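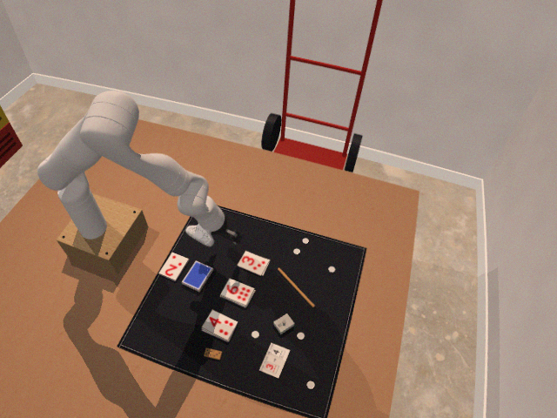 June 30, 2018

The Felmont people published their failure report last week, and I have read it twice, the second time with a pencil. I will give them credit for publishing at all. Most groups in this line of work bury a bad result in a footnote. But the report draws the wrong lesson from what went wrong, and since the same lesson is about to be sold to people who run real shops, I would like to argue with it.

The short version goes like this. Felmont trained a controller called Leka to sort playing cards and small loose items off a mat. All of the training took place in simulation, 2000 hours of it by their count. In the simulator Leka was close to flawless. Then it was moved to a real arm on a real table, and on the 145th run it drove its fingers down into the tabletop and kept pushing. The wrist joint cracked. The person at the stop button was standing on the far side of the arm and needed 4 seconds to reach it.

Nobody was hurt, and the report says so in its first paragraph, in bold. I noticed that the distance to the stop button comes on the last page, in plain type.

The explanation offered is friction. A card lying flat on a mat is a hard thing to pick up. You can't pinch it from above, so you have to drag it, or tip up an edge, or press on it and slide. In the simulator, Leka had learned to press. The pretend card slid, an edge came up, and the fingers closed. On the real table the card stuck. Leka pressed harder, because pressing harder had always paid off before, and it went on doing that until something gave. Felmont's remedy is a better friction model, due in July.

I don't doubt the friction story. I doubt that it's the important one.

Consider what a simulator forgives. A rendered arm has no gearbox to strip. Its table can't dent, and when the fingers pass a little way into the mat the software nudges them back out and carries on. According to the report's own appendix, that happened in 378 of the simulated trials they went back and checked. Every one of them was scored a success, on the grounds that the card ended up where it was supposed to be. To me that is the whole accident, sitting in a table at the back. The controller had been hitting the table all along, and it had been graded well for it.

A better friction model will make the pretend card behave more like a real one. It won't tell anyone that the arm is leaning on the furniture. For that you need to score the force, and you need to decide ahead of time how much is too much, and then you have to accept that your lovely success rate is going to drop. I suspect the last part is where the enthusiasm runs out.

Then there is the real arm. It had a force limit. The limit had been raised during setup because it kept tripping, and it was never put back. Anyone who has worked near machinery knows this story. A guard gets in the way, so the guard comes off for an afternoon, and a year later it is leaning against a wall behind the compressor. The report gives the force limit one sentence and calls it "a configuration matter." If a press operator wired down a safety switch, we wouldn't call it a configuration matter.

What bothers me most is the sales talk that has already grown up around the project. Plarby, the company that plans to license Leka, says in its brochure that the controller arrives "pre-experienced." I would like that word taken out and left in a field. Two thousand hours in a place where nothing can break is some kind of preparation, and I'll grant it has uses. You can try a thousand grips overnight. You can move the cards around, turn one face down, and put a stick or a block among them, all without paying for a single new wrist. I would rather have that than not.

But a shop owner hears "experienced" and thinks of a worker who has learned what a machine can do to a hand. Leka has learned nothing of the kind, and nothing in the simulator could have taught it.

The Mosen plant is supposed to get the first two units. Before they go in, I'd want three dull things on paper — the force limit and who is allowed to change it, the distance from the operator's chair to the stop button, and a count of every simulated trial in which the fingers went into the table. Felmont already has the third one. They should move it to page one.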